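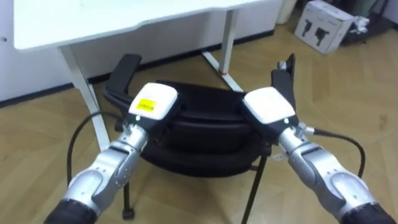 Tips for sharing an office with a robot that tidies the chairs

Posted by Oliwia Szewczyk, December 14, 2022

Since May we have robots for the evening round at Prilard. They push chairs back to the desks and do a few other small jobs. I manage the rooms, and before this I did the evening round myself together with two colleagues. Many readers asked me how to prepare a workplace, so I wrote down what helped us.

Leave the chair free on all sides. About 10 inches is enough in our rooms. If the chair stands tight against a cabinet, the robot will try for a long time and then call a person, and this person is usually me.

Do not leave a jacket or a bag on the chair when you go home. We put 13 hooks in the corridor and it was the cheapest improvement of the whole year.

Check the casters once a month. Hair and thread collect around the axle, and a wheel that does not turn makes the chair go sideways. Pull the caster out, cut the thread with small scissors and wipe the axle with a dry cloth. Do not put kitchen oil on it, it becomes sticky.

Lift the cables that belong to the desks. Hook and loop tape under the tabletop is good enough. Cables on the floor are bad for chairs, and for people also.

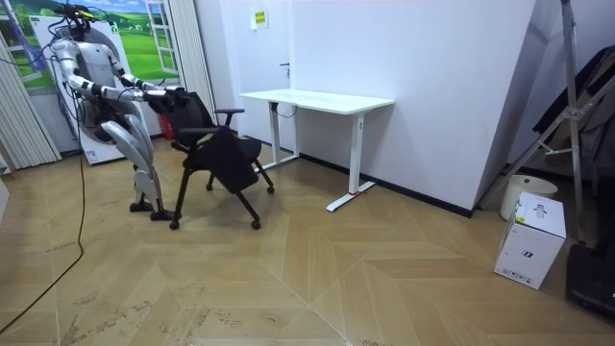
Choose one place for every chair and keep to it. We marked the places with small dots of paint tape on the floor. Test the tape in a corner first, because some tapes take the finish off the wood. Old glue comes off with warm water and a little dish soap, but use a cloth that is well squeezed.

Agree who stays near while the work is going on. With us it is always one person, and this person does not answer mail in the same time. At first we tried to do both and it was not a good idea.

Now about the people. My colleagues were afraid for their hours, and I think it is better to speak of this in the first week than to wait. Our hours stayed the same, but the work is different. We push less and we check more. My back is better. On the other side, the evening round was also when we talked, and this I miss. We now drink coffee together before we start.

Next time I will write about cleaning fabric seats.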